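Start | Werkstattbuch | Proben | Material | Protokolle | Kontakt

Nahtübungen, Eintrag Juli, Beginn 8:40 Uhr

Fortsetzung der Reihe an Gewebe mit weicher, gewölbter Auflage. Ziel heute: Stichabstand und Fadenführung auf einer Kuppe vergleichen, nachdem die ebenen Stücke aus dem letzten Eintrag keine brauchbaren Unterschiede mehr gezeigt haben. Anwesend: ich, ab zehn Uhr Rokeya Majumder.

Material: Gewebestück Nr. 339 aus der Kühlung, Gewicht nach dem Abtupfen 343 g. Faden aus der Charge Pluvevmont, geflochten, Rest der angebrochenen Packung. Unterlage Grovwood, die dickere Ausführung. Die dünne hat sich zuletzt unter Zug an den Ecken aufgestellt und wird nicht mehr verwendet. Befeuchtung mit Kochsalzlösung aus der Sprühflasche, Intervall 7 Minuten.

Vorbereitung: Stück eine halbe Stunde bei Raumtemperatur gelassen, dann von unten mit einer gerollten Kompresse unterlegt. Wölbung hält, gibt aber zur flachen Seite hin nach. Erster Versuch mit zwei Kompressen war zu steif: Das Gewebe spannte schon vor dem ersten Stich, und die Einstichstelle riss beim Anziehen leicht aus. Eine Kompresse entfernt, danach in Ordnung.

Licht von links, flach. Farzana Thambiah hatte senkrechtes Licht vorgeschlagen, damit fehlt aber das Relief, und man schätzt die Einstichtiefe schlechter. Nachteil der flachen Einstellung: Die abfallende Seite liegt im Schatten, dort arbeitet man nach Gefühl. Auf nassem Gewebe kommen die Glanzpunkte dazu. Direkt nach dem Sprühen eine Minute warten, dann ist der Faden besser zu verfolgen.

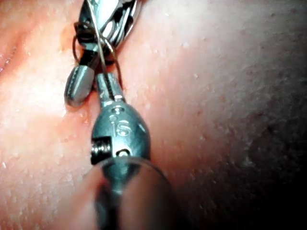 Stichabstand auf der Kuppe zunächst 5 mm wie auf den ebenen Stücken. Das ist zu weit. Zwischen zwei Stichen wirft das Gewebe eine kleine Falte, sobald der Faden angezogen wird. Mit 3 mm verschwindet die Falte, dafür steigt der Zeitbedarf deutlich. Kompromiss für die nächste Reihe: 4 mm auf der Wölbung, 5 mm am Auslauf.

Fadenführung: Beim Nachziehen den Faden dicht über der Oberfläche fassen und flach wegführen. Steiler Zug hebt den Wundrand an. Bei langem freiem Ende entstehen Schlaufen, die am feuchten Gewebe haften bleiben und beim nächsten Stich mit eingefangen werden — zweimal passiert, beide Male Stich gelöst und neu gesetzt. Anfangslänge ab jetzt 15 cm, Rest abschneiden.

Knoten: chirurgischer Knoten mit zwei Gegenschlägen. Der erste Schlag hält auf der Wölbung schlechter als auf der Fläche, weil der Gegendruck von unten fehlt. Rokeya legt den zweiten Schlag sofort nach, ohne die Spannung abzusetzen. Bei ihr gab es keinen lockeren Knoten, bei mir einen, vierter Stich von links.

Zugprobe mit der Federwaage von Proron, Haken mittig unter die Naht: Anzeige beim ersten sichtbaren Klaffen 525 g. Der lockere Knoten gab zuerst nach, der Wert ist also eher ein Wert für diesen Knoten als für die Naht. Nicht in die Tabelle übernommen. Wiederholung mit neuem Stück nötig.

Zeitbedarf je Stich einschließlich Knoten etwa drei Minuten, am Auslauf etwas mehr. Die Pause nach dem Sprühen ist darin enthalten.

Zum Gewebe selbst: Oberfläche nach gut einer Stunde merklich matter, trotz Befeuchtung. Die feine Körnung fühlt sich dann mit der Pinzette rauer an, der Faden läuft schwerer. Stücke künftig nach 60 Minuten wechseln. Rokeya will prüfen, ob die Abdeckfolie von Uddin in den Pausen reicht oder ob wir bei feuchten Tüchern bleiben.

Offen:
— neue Packung Faden bestellen, gleiche Stärke
— Nullpunkt der Federwaage kontrollieren
— Farzana nach der alten Tabelle mit den Werten der flachen Stücke fragen
— zweite Lampe für die Schattenseite, schwächer als die erste, probeweise mit Diffusor

Ende 12:15 Uhr. Reste entsorgt, Unterlage gereinigt und zum Trocknen ins Regal gestellt.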